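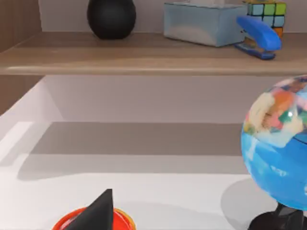
Acceptance Notice, Triltetti Household Service

Rasha Akl, assessor for Claltow, opened the Tranby session on Sunday. The service had been offered to her office at 2,359 a month — drawers included.

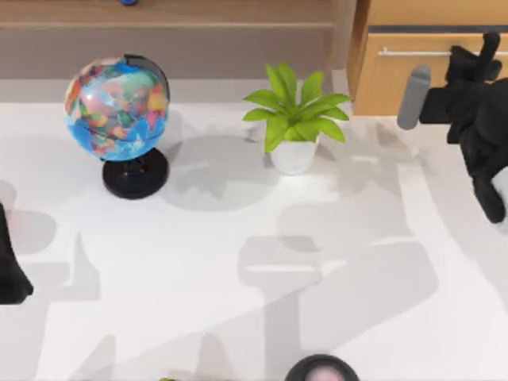

The work table, with globe and plant.

She read clause 4 aloud. The supplier shall open any drawer upon request. Her predecessor had requested 200 and signed for 92. 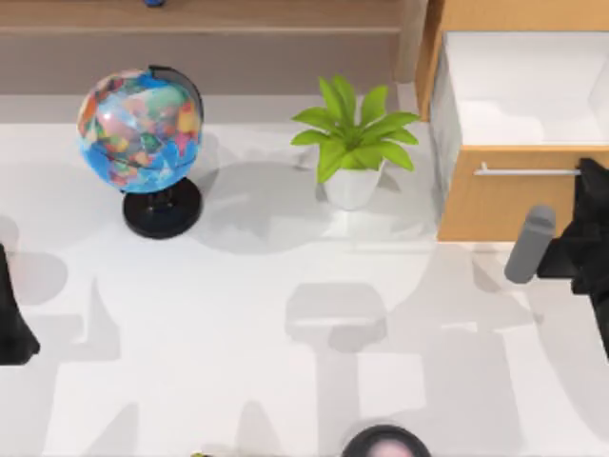

The clause did not say what a drawer should contain, and she had never thought to ask. She wrote "contents: none" and held her pen above the signature line.
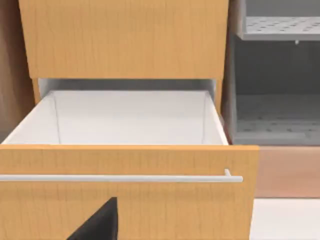
Drawer open, tray empty.

"Again, please," she said.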